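Filed under: Who We Are

About Laltero

Most cooking schools promise you'll fold like a master by Friday. We doubt it. Azlan Hutapea opened Laltero with 13 stools and a low opinion of shortcuts.

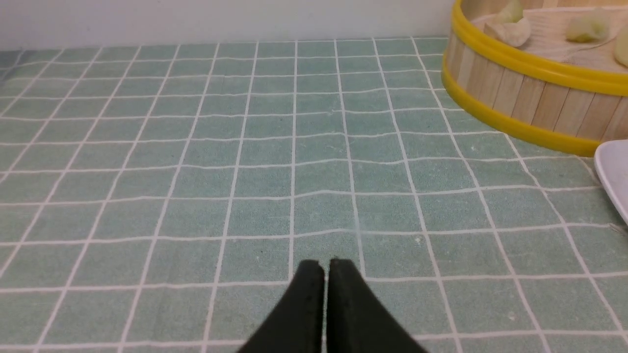 Three dumplings, one steamer.

We don't believe in big batches for beginners, whatever the cookbooks say. A few at a time is plenty.

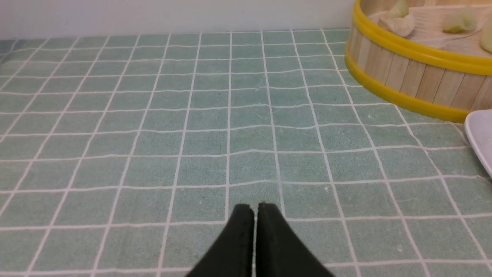

What we teach

Wrappers, fillings, steaming. Irina Pîrvu runs the dough class and won't sell you a gadget.
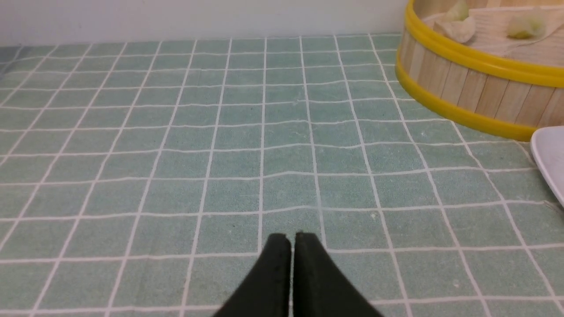
The green checked cloth.

"Secret recipes" — we have none, and we'd question anyone who does. Chrysanthi Vasilakis does teach when to leave the lid alone.

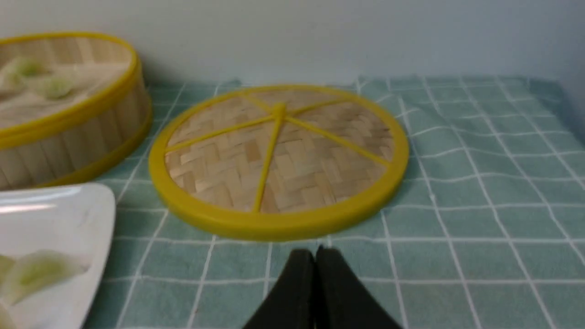 Classes are small and prices are on the door.

Recent
- Do you need a cleaver?
- Flour, overrated?
- May class times

Last updated: May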